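Rubrique : Vie locale | Consommation | Brèves

Pandthorpe : l'atelier partagé promet de réparer plutôt que jeter, les chiffres se font attendre

On nous avait annoncé une petite révolution domestique. Depuis juillet, l'atelier partagé Stusent, installé dans l'ancienne mercerie de Pandthorpe, propose aux habitants de remplacer les pièces cassées de leurs appareils par des pièces imprimées sur place. Poignées, entretoises, bagues, rondelles ajourées : tout, ou presque, serait refaisable pour quelques euros. « Serait », car entre le prospectus distribué dans les boîtes aux lettres et ce que l'on constate autour de la grande table en bois clair, il y a encore de la marge.

Le prospectus parle de 1 247 pièces fabriquées. Interrogée sur ce total, Annag Gillies, qui coordonne l'atelier, reconnaît qu'il comprend les essais, les ratés et les objets de démonstration. Combien de pièces ont été remontées sur un appareil qui fonctionne encore aujourd'hui ? « Nous ne suivons pas les gens jusque chez eux », répond-elle. Le cahier d'accueil, que nous avons pu feuilleter, mentionne 31 demandes de réparation. Pour 23 d'entre elles, la case « suite donnée » est vide.

Reste le prix. La séance coûte huit euros, matière comprise, avec un supplément si l'objet dépasse la taille d'une soucoupe. C'est raisonnable pour une pièce introuvable, beaucoup moins pour un anneau en plastique que l'on trouve au rayon quincaillerie. Krum Berisha, venu pour le socle d'un moulin à café, est reparti avec une bague trop large et un nouveau rendez-vous. Il ne se plaint pas de l'accueil – « on m'a offert le café, justement » – mais se demande si le déplacement en valait la peine.

Elba Orellana, elle, est convaincue. Elle a fait refaire un support de passoire et assure s'en servir tous les soirs. Nous n'avons pas vu la passoire. Sur la question de l'usage alimentaire, d'ailleurs, l'atelier se montre prudent : une feuille scotchée à l'entrée précise que les pièces ne sont pas garanties au contact de la nourriture. La mention ne figure pas sur le prospectus.

Le fournisseur de matière, Darkico, met en avant un plastique « responsable ». Nous avons demandé ce que recouvrait le mot. On nous a renvoyés vers une plaquette, laquelle renvoie vers un site en cours de refonte. Quant aux chutes, elles s'accumulent dans des sacs au fond de la mercerie, en attendant une filière de reprise dont le nom n'a pas encore été communiqué.

La mairie, qui prête les murs, défend l'expérience. Abelardo Cáceres, adjoint chargé du commerce, évoque « une dynamique » et souhaite prolonger la convention jusqu'au printemps. L'opposition réclame d'abord un bilan écrit, avec le nombre d'appareils remis en service. Le document doit être présenté au prochain conseil. En attendant, l'atelier reste ouvert l'après-midi, à partir de 14 heures, sur inscription auprès de l'accueil.

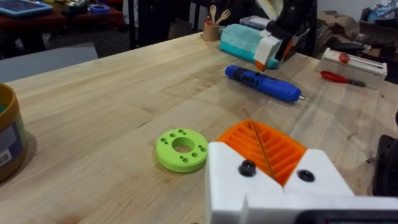
Un disque vert percé, imprimé en 3D, sur la table en bois clair de l'atelier.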